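Hauwa Haruna runs purchasing for Zoltmont, a computer refurbisher in Lollville, and she'd put the kettle on before I even found a chair. I wanted to know how you budget for a robot cell. She wanted to talk about fixtures!

"Everybody asks what the arm costs," she told me. "Ask me what holds the parts." Her first plan had one line for the arm and next to nothing for the holders that keep a processor or a card where the gripper expects it. By December she'd rewritten it twice — the second time with 16 separate lines for tooling.

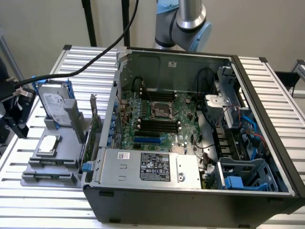 Harish Kanaujia thinks even that was too few, and told me over the phone that he'd have doubled the tooling money and waited a year on the arm. Hauwa laughed when I passed it on. "He'd wait forever, bless him."

Her other big worry was variety. Zoltmont gets towers in all shapes, and she didn't want to pay for fingers that suit one case and bump into the next. So she asked each supplier to quote for a spare set of fingers and a wrist camera up front (one of them, Adeleke, sent back a very long email). 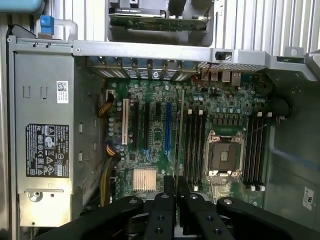
She also held back money for downtime, 70 hours of it in the first year, and she'd set aside more if she were starting over. "Training too," she said. "I forgot training completely." Her next quote is due Wednesday, and it's for a second bench.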